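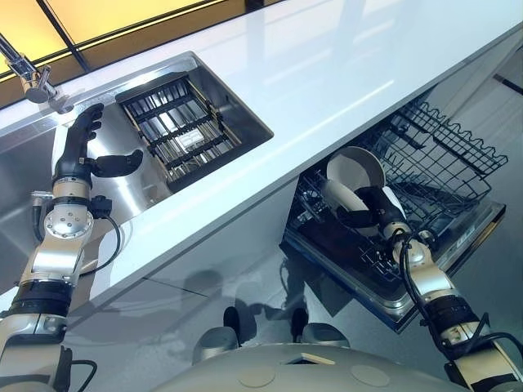 Bowl placement drops off when the wrist views are on

Home Tickets Projects Wiki Search Log out

Opened 26/07/2024
Project: Ostik, dish loading
Status: open, waiting on rerun

Hi all, me again with the bowls. Plates are fine. I can run plates into the dishwasher rack all afternoon with the Jummont policy and hardly touch the stop button. Then I switch to the white bowls and it gets to the rack, hesitates, backs up a little, tries again, and either lets go too early or leans the bowl on the tines and gives up. If I turn off both wrist streams and leave only the head camera, it stops dithering. It's less accurate with the head camera alone, but it commits!

What I've checked so far:

Hand calibration. Redid it on both sides with the Costeck script, no change. The right hand was off by a hair at the thumb and I fixed that, so at least something came out of it.

Rack position. We mark the dishwasher rails with tape so the rack gets pulled out to the same spot every time. I checked the tape (it had crept a bit, I put down new tape) and reran. Same dithering.

Latency. I was sure it was this. I went through the timestamps on a whole evening of runs and the wrist streams arrive in step with the head stream. So much for being sure.

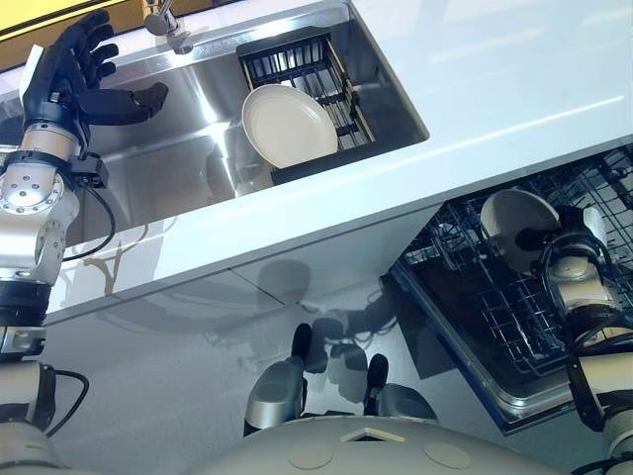
After that I did what I should have done first and ran a proper comparison. Policy A had all the views. Policy B was trained on the same demonstrations but with random patches blanked out of the wrist images, which was Umesh Agarwal's suggestion after he read my notes from March. The idea was that B would stop leaning so hard on whatever it likes about those images. I ran A for 40 bowl trials and B for 39 (one got thrown out when the logger filled the disk, sorry, my fault for not clearing it).

Result: 17 bowls seated correctly with A, 17 with B. I stared at that for a while. Random blanking did pretty much nothing for the success rate. It did change how the failures look, though. A hovers and retries. B goes straight in and misses, usually to the same side. I've tagged every failure in the log as "hover" or "miss" so you can sort by it, and I'd love for somebody else to tag them blind, as I knew which policy I was watching.

Umesh replied that blanking patches at random probably leaves the real problem in the picture most of the time, and that I should look at what the camera gets in the last bit of the approach instead of looking at averages. Fair enough – I'd been avoiding it because it's slow work.
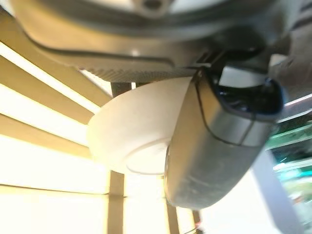 The slow work is done, or enough of it to have an opinion. I pulled wrist images from both policies and sorted them by how much of the bowl's edge I could trace by eye. The rim is the thing our labels are built on, and from down there we don't get much of it: the arm hides part of it at the top and the finger takes the right side. What does come through is the foot ring on the underside, at least until it runs behind the finger. Then there are those bright stripes off to the left, nearly white at the bottom, right next to a white bowl. I wouldn't want to find an edge in that either.

So my current guess is two problems stacked up. The exposure is set for the whole image and the bright side wins, and our training labels ask for a rim that the wrist view mostly can't supply. Plates might get away with it because the head camera does a good job on them. I haven't tested that last part, so please don't quote me.

Thibault Marchal asked in chat whether we could just lower the gain on the wrist cameras and be done. I tried it by hand on the right one. The bowl gets easier to trace but the inside of the dishwasher goes to mush, and then the tines are gone. We need both. 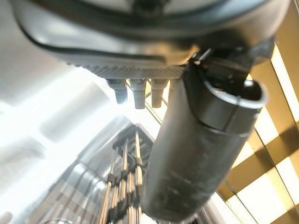
Plan for the rerun, unless someone objects:

1. Lock exposure on both wrist cameras, metered on the middle of the image. Texier's driver has a setting for this, but it resets on reconnect, so check it after every restart.
2. Relabel the bowl demonstrations with the foot ring as a second target. I've started, it's dull, help welcome.
3. Blank only the washed-out regions in training, with a brightness threshold. Keep the old random version as the control.
4. Same bowls, same rack tape, same number of trials as before, hover/miss tags done by someone who isn't me.

Thibault, can you take the driver setting? I'll keep going on the labels and post the new split here when it's uploaded. Please leave this ticket open even if item 1 looks like it fixes things, I want the comparison finished before we change the default config.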